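Threads > Hardware > Grippers

Saturday, August 1, 2020 - Ebony Tuhiwai

Okay friends, I promised a proper report on the hand-held grippers, so settle in, this will take me a few posts!

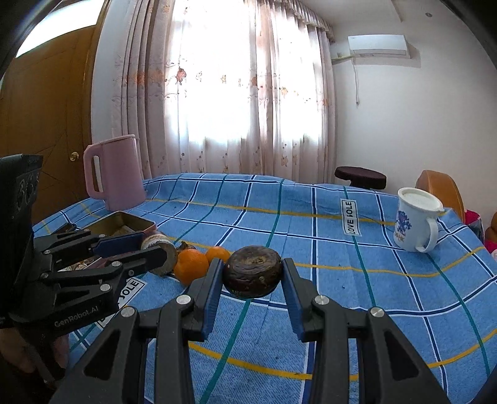 I've been going back and forth between the blue rubber pads and the bare Cerkent jaws all week, and the pads are growing on me. Wrinkly, lumpy things are where I notice it most - the rubber gives a little and I don't have to squeeze so hard.

The Cerkent closes faster, I'll give it that (Radomir swears by it). But after 180 grabs with each my thumb was sore from the Cerkent and fine with the padded one.

Mandarins are still my favorite test. Too much grip and you know right away, and then you get a snack.

Next up is two hands at once, which I'm slow at. Frida has lent me her Sellon controller to try as well, bless her - more once I find the right cable.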